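Giving the planner a memory (a short one)

I finally got the new retry logic merged into Dasen last night, and I've been grinning about it since breakfast. If you're new here, Dasen is the little task planner I keep going on about. It sits between the simulator and the arm controller and decides what to try next, and until this week it had the memory of a goldfish. Grasp failed? Plan the very same grasp again. And again!

The job I've been testing on is one I call Grilitell. There's a round tray with receptacles along the rim, a blue bin on the table, and a bunch of short cylinders to move. It sounds easy, and the first few always look great. Then you get to a cylinder with close neighbors and the fingers have very little room to open, so the choice of approach angle suddenly matters a lot. 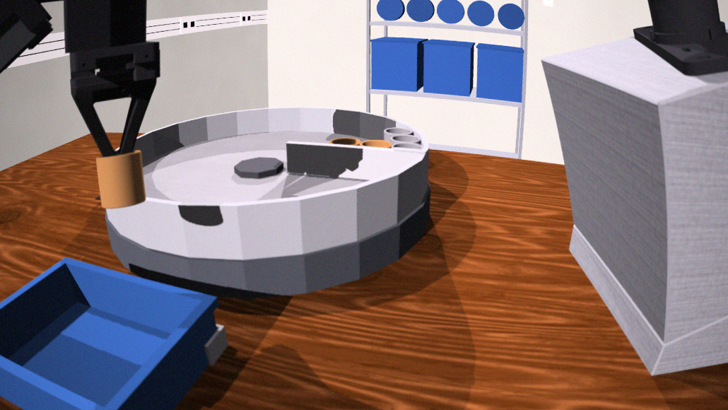
What I had before was a flat list of grasp candidates, scored once at the start by distance from the nearest obstacle. The scoring was fine. The trouble was that the list got rebuilt from scratch after every failure, so the top candidate came back on top every single time. Meron Bogale spotted it in the logs while I was busy blaming the collision checker (sorry, collision checker). One run had asked for the same wrist angle 193 times before I killed it.

Now each failed grasp leaves a penalty behind, and the penalty spreads a little to nearby angles. It fades after 12 planning cycles, so an angle that was bad while a neighbor stood in the way gets another chance once that neighbor is gone. The whole thing is a dictionary and a decay function. I love it when the fix is that small – I'd set aside most of December for a full rewrite and never got past the notes file.

The other change is where the penalty lives. I first hung it on the arm's joint angles, and that fell apart as soon as I moved the base in the scene config. Chaltu Demissie suggested keeping it in the cylinder's own frame, and of course that's right, the crowding is around the cylinder. With two arms it pays off twice, as either one can read what the other has learned and skip the bad angles.

I also spent a happy evening on the overhead approach. Dasen now plans a hover pose above the tray floor first, checks that the forearm clears the rim, and only then picks a descent. Splitting it up means a blocked descent doesn't throw away the long move across the table, and replanning feels so much snappier.

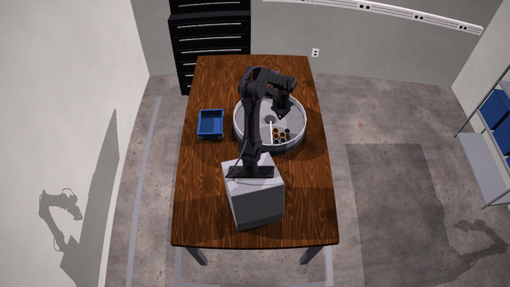
What's next on the list

First up is the handoff. The arms share the penalty table but they still take turns through one big lock, and I'd like each to reserve a chunk of space and get on with it. I have 3 sketches for this and like two of them.

After that, perception. Right now Dasen gets its cylinder poses straight from the simulator, and that's cheating! Chornovol, my pose estimator, is ready enough to plug in, but it gets confused about which cylinder is which when they're close together, and the penalties end up on the wrong one. I think matching each new pose to the nearest old one will cover most of it. Meron thinks I'm being optimistic.

The code is on the Warnville branch if you want to poke at it. Set the decay to 5 if you'd like to watch it make some really odd choices, and send me your logs if it gets stuck somewhere new.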